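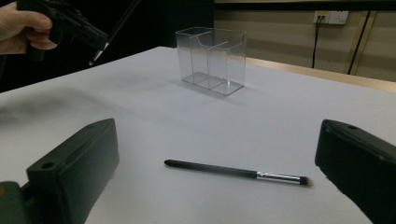
Unit 2. Storage at the makeup station. Brush storage is treated here as a question of clearance: the tool must go in and come out without its bristles touching a wall or another tool. Measure the full length first, handle end to bristle tip, then the widest point. A long-handled brush with a small tapered tip, such as the black-handled one on the white tabletop, needs little width but a good deal of support behind it. The clear organizer standing behind the brush has a back wall higher than its front, with a stepped curve between the two. Long handles lean on the high side; short items stay within reach at the low side. The Wenetdale course standard allows a handle to project 46 mm above the back wall — any more and the brush is stored flat.

Compartments. Assign one class of item to each compartment and keep the assignment for the whole term. Small loose items go in a compartment of their own, never under brushes. Spare compartments stay empty until a class is assigned. 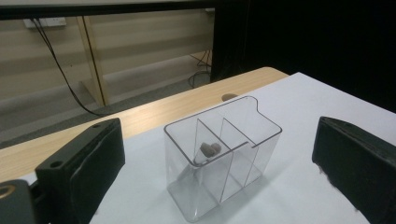

Fig. 2. Clear container with two dividers; small items in the leftmost compartment.

Cleaning. Remove all contents before wiping. Use a soft cloth and mild soap; alcohol can craze acrylic. Wipe dividers from the base upward and let the box dry before refilling.

Before the next session, read Bellini, Station Practice, p. 273, and complete the Memley layout sheet for your own station.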